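An open afternoon at Lundeo

I had been meaning to get out to Merbridge for one of these afternoons ever since Cormac Flanagan told me about them. He used to work two desks over from me and now looks after the parts side at Lundeo, a small shop that sets up robot arms for sorting and packing. They let the public in for a few hours and I finally had the time.
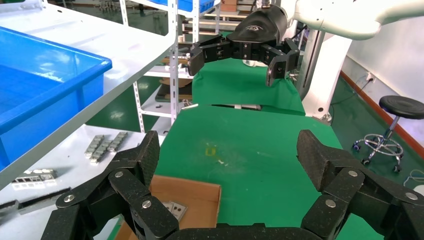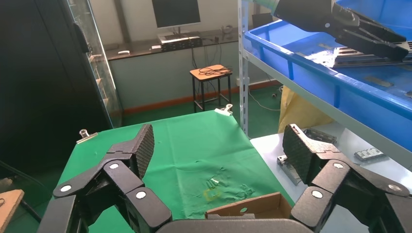
Merbridge, October

Parking was easier than I expected. You sign in at a desk, get a sticker with your name on it, and wait in the hallway until they have enough people for a group. Mine had 9 in it, mostly people who work in machine shops, plus a father with two teenagers and a woman named Ní Mhurchú who teaches shop class and asked better questions than the rest of us.

The main demonstration was two arms working the same green table. The job is dull on purpose: take small metal parts and put them in a cardboard box. The parts are brackets, blocks, flat strips and bars, and the blue bins on the shelving are right beside the table, so an arm doesn't have far to reach. What I liked is that you could stand close enough to see the joints in the fingers. I had pictured something smooth and sealed, and these are a row of black links with a fastener at every joint, closer to a bicycle chain than a hand.

Cormac said the flat strips are the hard ones. They lie on top of each other, and a gripper that closes from the sides wants to pick up two. A block is easy by comparison. He keeps a log of every part they try, and the list was up to 352 when I was there. Some of those are the same bracket from different suppliers, which he counts separately – the edges are different enough to matter, he says.

The software is called Zokport. I didn't follow all of it. There is a screen where you can see what each arm plans to do next, and a person can stop it at any point. One of the teenagers got to press the stop button and was very pleased.

We watched for 40 minutes or so. It is slower than I thought it would be. I could fill a box faster by hand, and Cormac agreed with me, but he also said I wouldn't want to do it until 6 in the morning. Fair enough.

Coffee was in the front room afterward, with a tray of cookies that went fast. I bought a secondhand vise off their surplus table for $185, which was not in the plan, and had to carry it back to the car in two trips because the jaws come off separately.

They are doing another afternoon in the spring. Wear flat shoes, as there are no chairs for visitors and you will be on your feet the whole time.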